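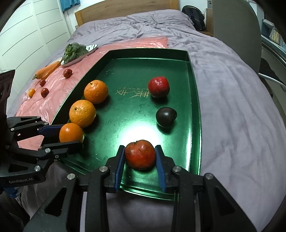 Automatización y empleo > Almacén y logística

¿Alguien ha pasado de preparar pedidos a "enseñar" al robot? Me lo están vendiendo muy bonito

Preguntado el 6 de julio de 2025

Trabajo en la sección de fruta y verdura de un almacén de reparto a domicilio. Somos 30 en el turno de mañana. En marzo la empresa firmó con Brurnoseck para meter brazos en la línea de fruta suelta, y ahora piden gente de plantilla para grabar demostraciones: coges unas pinzas de mano, agarras la pieza, la dejas en la bandeja, la vuelves a sacar, y así toda la jornada. Una parte se puede hacer desde casa con el material que te prestan.

Nos dieron una charla en la que salió varias veces la palabra "oportunidad". Según la diapositiva, el sistema acierta 94 de cada 100 agarres con manzanas y naranjas. De las ciruelas blandas no dijeron nada, y de la verdura de hoja tampoco. Cuando pregunté qué pasa con los que no graben, me contestaron que "el rol evolucionará".

Mis dudas:
1. ¿Se cobra igual? Me hablan de un plus por demostración válida, pero no de quién decide cuál es válida.
2. ¿Cansa más o menos que la línea?
3. ¿Estoy enseñando a la máquina que me va a sustituir? Ya sé que suena a titular, pero me gustaría que contestara alguien que lo haya vivido.

Respuesta 1 (la más votada)

Estuve cuatro meses en algo muy parecido, en un centro que trabajaba con Paltstead. Te cuento lo mío, no sé si lo vuestro será igual.

Dinero: el plus existía, pero las demostraciones las revisaba otra empresa y te tumbaban un montón. Si dudabas un momento antes de cerrar la pinza, fuera. Si la pieza rodaba, fuera también. Mi mejor semana entregué 1.033 y me pagaron bastantes menos, sin explicarme cuáles habían rechazado. Pide por escrito el criterio y el plazo para reclamar. Y si grabas en casa, que conste quién paga la luz y la fruta (la primera tanda la puse yo de mi bolsillo, tonto de mí).

Cansancio: distinto. La espalda mejora porque no cargas cajas. La muñeca y el pulgar, fatal. Con la mano sabes cuánto aprietas una ciruela; con la pinza lo vas calculando a ojo y acabas tenso sin darte cuenta. El servicio de prevención tenía evaluado el puesto de preparador y el nuevo ni figuraba. Exige que lo evalúen antes de empezar, luego cuesta el doble.

Lo de sustituir: en mi centro no despidieron a nadie por los brazos mientras yo estuve. Tampoco renovaron a los temporales, y eso en las presentaciones no sale. Los que quedaron en la línea iban detrás de la máquina recogiendo lo que se le atascaba, al ritmo de ella y con las piezas más puñeteras. Antes alternabas lo fácil con lo difícil y respirabas un poco.

Sobre el 94: pregunta con qué iluminación, con cuántas piezas por bandeja y si cuenta como acierto la fruta que llega golpeada. Nosotros tuvimos una cifra parecida en la demo y en temporada alta aquello no se le acercaba ni de lejos.

Comentario: ¿Y al acabar volviste a tu puesto?
Comentario: Volví a la línea, con otro horario. El anterior "ya no existía". Que te firmen la reserva de puesto.

Respuesta 2

Yo soy de mantenimiento y lo veo menos negro, aunque tampoco me creo los folletos. Nosotros llevamos equipos de Kelmendi y de los 80 puestos que había se mantienen casi todos, en parte porque los brazos se paran más de lo que prometían. A dos compañeras de la línea las formaron para rearmarlos y ahora están en mejor categoría. Eso sí, lo pelearon ellas con el comité; la empresa quería que hicieran lo mismo con la nómina de antes.

Si te interesa apuntarte, negocia la formación técnica. Grabar agarres es un trabajo que se acaba cuando tienen bastantes grabaciones. Y mira en tu convenio el apartado de movilidad funcional, que de ahí sale casi todo lo que puedes pedir.

Respuesta 3

Un cuñado mío estuvo en Neninberg y dice que pagan bien. Yo me apuntaría, total, los robots van a venir igual.

Comentario: ¿Bien cuánto es? Porque así cualquiera.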